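Butt Lane Allotment Association
Minutes of the site meeting, May 21, 2024
Quorum met. Minutes of the March meeting agreed.
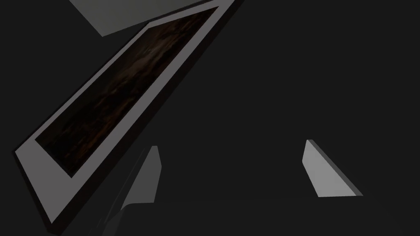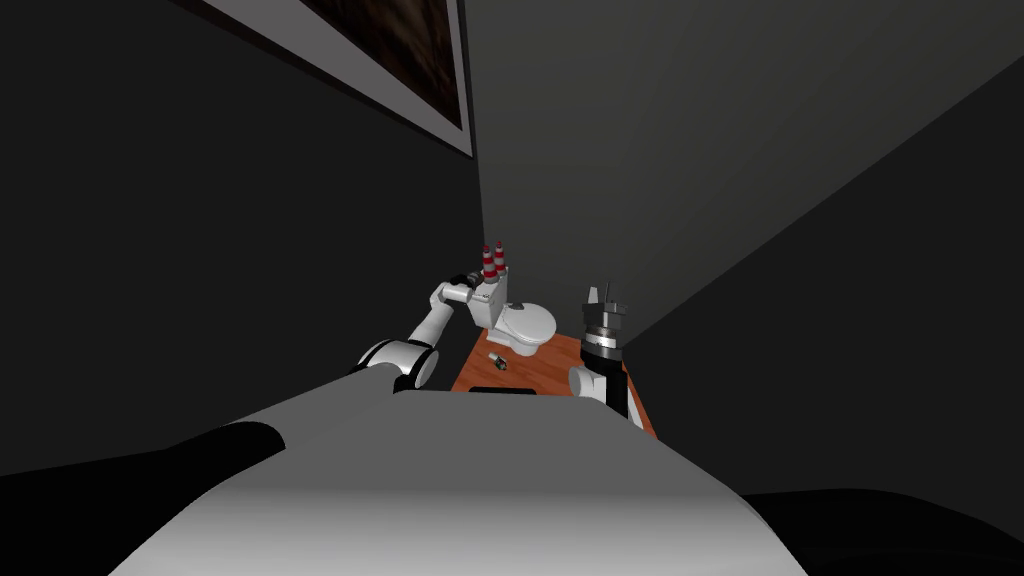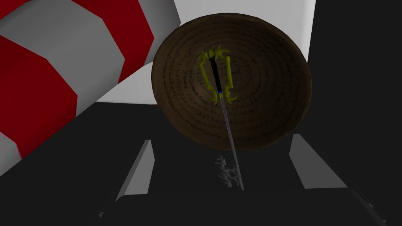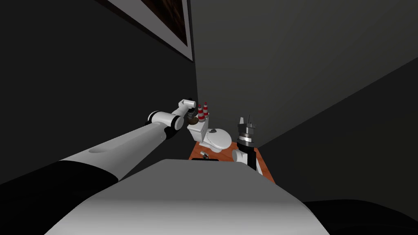 1. Water supply. The Bulten pump lost pressure on 3 evenings. The Tustico filter was cleaned and the inlet valve replaced. Siting of the compost toilet was deferred to item 3. For the layout plan, members asked for a plain model with a tank and a closed lid, like the small white one on the wooden table, set at the back of the plan by the hedge. Flow at the far standpipe is to be measured again before the hosepipe rota starts.

2. Plots. 21 let, 3 vacant. Plot 6 to be halved. Rent unchanged.

3. Compost toilet. Nuvel quoted for a single cubicle on a gravel base. Access for emptying is too narrow at the lower gate. A second quotation is to be obtained with the gate post moved. No decision.

4. Bonfires. None before October. Notice to go on the gate.

5. AOB. Padlock code changed. Skip requested for old glass and carpet.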